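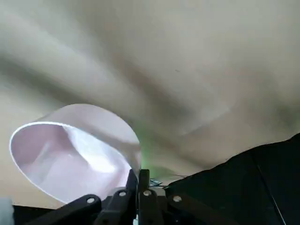
Un cuenco blanquecino junto a los dedos negros de una pinza, visto desde la muñeca del robot.

¿De verdad aprenden solos los robots?

Seguro que has leído alguna vez que un robot «ha aprendido solo» a recoger la mesa. Suena muy bien. También suena a que el robot se aburría una tarde y decidió practicar. Vamos a mirar esa frase con un poco de desconfianza, que es lo que conviene hacer con las frases que suenan demasiado bien.

Primero, la palabra «aprender»

Cuando tú aprendes a coger un cuenco, ya sabes un montón de cosas: que si lo sueltas se cae, que si tiene sopa no hay que inclinarlo, que es para comer. Un robot no sabe nada de eso. Lo que tiene es un programa que busca parecidos entre lo que ve su cámara y lo que ha visto en muchos ejemplos. Si lo de ahora se parece a un ejemplo en el que la pinza se cerró, probablemente la cerrará.

¿Eso es aprender? Algunos científicos dicen que sí y otros prefieren una palabra menos grande. Puedes usarla, pero acuérdate de que no significa lo mismo que en tu clase.

¿De dónde salen los ejemplos?

De personas. Esta es la parte que los anuncios suelen saltarse.

En el taller de Drokitham, donde trabaja Rahel Rainer, una persona mueve la pinza con unos mandos. La lleva hasta un cuenco, la cierra, levanta el cuenco y lo deja en otro sitio. Mientras tanto, el ordenador guarda dos cosas a la vez: lo que ve la cámara de la muñeca y cómo se mueve cada pieza del brazo. A todo eso junto, desde que empieza el movimiento hasta que acaba, lo llaman un episodio, como los de las series, aunque bastante más aburrido.

Luego se vuelve a colocar todo y se graba otro. Y otro. Para el ejercicio de los cuencos, que se llama Ilow, el equipo grabó 983 episodios. Rahel hizo muchos de ellos y cuenta que al final del día veía cuencos al cerrar los ojos.

—Cuando alguien me dice que el robot aprendió solo, le enseño mi silla —dice—. Está hundida por el lado derecho.

¿Por qué tantos?

Porque un cuenco nunca se ve igual dos veces. Piensa en uno de plástico que deja pasar la luz. Según cómo lo inclines, el borde brilla, la pared se vuelve casi blanca o se pone un poco gris. Para ti sigue siendo el mismo cuenco. Para el programa, los números que forman la imagen han cambiado casi todos.

Además, la cámara va montada en la muñeca y se mueve con ella. Si el brazo va deprisa, el fondo puede salir borroso, como cuando haces una foto desde el coche. Mucha gente cree que habría que tirar esas imágenes. Pero el robot también va a ver borroso cuando trabaje, así que le viene bien tener ejemplos de ese tipo. Lo que nadie del taller sabe decir con seguridad es cuántos hacen falta. Se prueba y se mira qué pasa.

Los ejemplos malos

No todo lo que se graba sirve. A veces la persona se despista, el cuenco se escapa o la grabación se corta a la mitad. En Ilow apartaron 142 episodios después de revisarlos.

Aquí hay otra cosa de la que desconfiar. ¿Quién decide qué es un ejemplo malo? Otra vez, personas. Dos de ellas pueden ver el mismo episodio y no ponerse de acuerdo: una dice que el cuenco quedó bien cogido y la otra que se sostenía de milagro. En el taller lo miran 3 personas y gana la mayoría. Es una forma razonable de decidirlo, pero las mayorías también se equivocan.

Y si todos los ejemplos se graban en la misma mesa y con la misma luz, el robot puede fallar en cuanto cambies de habitación. Le pasó al equipo cuando llevó el brazo a su otro local, en Murkstead. Había una ventana grande a un lado y la pinza se cerraba en el aire, bastante lejos del cuenco. Tuvieron que grabar episodios nuevos allí.

Preguntas para la próxima vez

Cuando veas un vídeo de un robot haciendo algo asombroso, prueba a preguntarte esto:

¿Lo hace el robot o lo está moviendo alguien con unos mandos? A veces no lo dicen.
¿Cuántas veces lo intentó antes de que saliera bien?
¿Está el vídeo acelerado? Fíjate en las personas del fondo, si las hay.
¿Sabría hacerlo en tu cocina, con tus cuencos?

Si el vídeo no contesta a ninguna, no quiere decir que sea mentira. Quiere decir que todavía no sabes lo suficiente para creértelo.

Palabras que han salido

Pinza: la «mano» del robot. Muchas tienen solo 2 dedos.
Episodio: la grabación de una tarea, del principio al final.
Datos: todo lo que se guarda, tanto las imágenes como los movimientos.

Texto revisado el 3 de marzo de 2026.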